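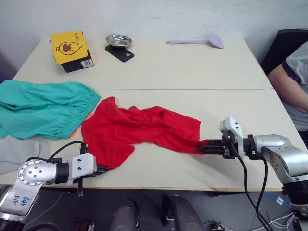
Bedelberg, 9 October 2022

Is the Helar lookout tower worth it with one free morning?

Hi all! We get into Bedelberg late and leave again after lunch the next day. I keep hearing about the view from the Helar tower, but there's also the river walk out to Rirkstead. Which would you pick? My dad is fine with stairs if he can take breaks.

Emerson Amaral
The tower, no contest! It's 826 steps with benches on the landings, and you can see all the way to Rirkstead from the top (I stayed up there 30 minutes and could have stayed longer). Go right when it opens, and bring a jacket, it gets windy!

rivergal
we did the walk in March, muddy but so pretty

Ghasemi Walking Tours
You can do both! Climb first, then catch the 11 o'clock boat to Rirkstead and walk just the last 3 miles back. It's a lovely stretch.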